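What the grippers changed at our place

23 August 2022

I've been meaning to write this one up since April, when our repair and testing workshop at Mavholm started teaching robots to do the dull half of the job. I still get a bit giddy talking about it!

For years the day went like this. A crate of returned electrical bits came in, you picked one up, pressed every button, turned it over, put it in a tray, and did that 600 times a week. My wrists knew all about it. Now two arms from Tirent do a good share of the lifting and sorting, and the rest of us have ended up with jobs I couldn't have described a year ago.

The biggest surprise for me was the teaching. I'd pictured someone in another building typing code, and me reading a manual. What happens is that those of us who already handled the stuff go on handling it, only with a gripper in one hand, and the recordings go to the software people at Perano. Haris Yousafzai was on returns for 11 years and he is easily the best of us at it. He knows how hard you can press a switch before the whole thing skates across the table, and it's lovely to see that treated as proper knowledge – it even came with a new pay grade.

It does take getting used to. You lose your fingertips, for a start, and for the first week I felt as if I were working in oven gloves. Power strips were my nemesis. They're long, they're smooth, and the cable has its own ideas about which way the thing should point. 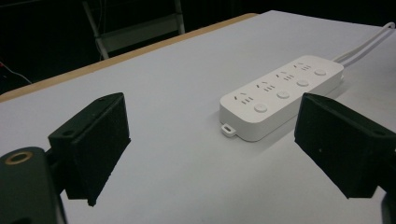
I practised on them until I was dreaming about sockets, and now I'd happily do them all morning. We swap over every 2 hours, which we had to ask for, and I'd tell anyone starting out to ask for it on day one.

Not everything is rosy. The room is quieter and I miss the chatter over the crates. 5 of us moved across to the new work and a couple of people chose the stores instead, and I think they should have been given longer to decide. Pintér, who runs our shift, agreed when I brought it up, and the next group is getting a proper trial first.

Next up is learning to coil cables. I've already tried it twice at lunch – terrible, and such good fun.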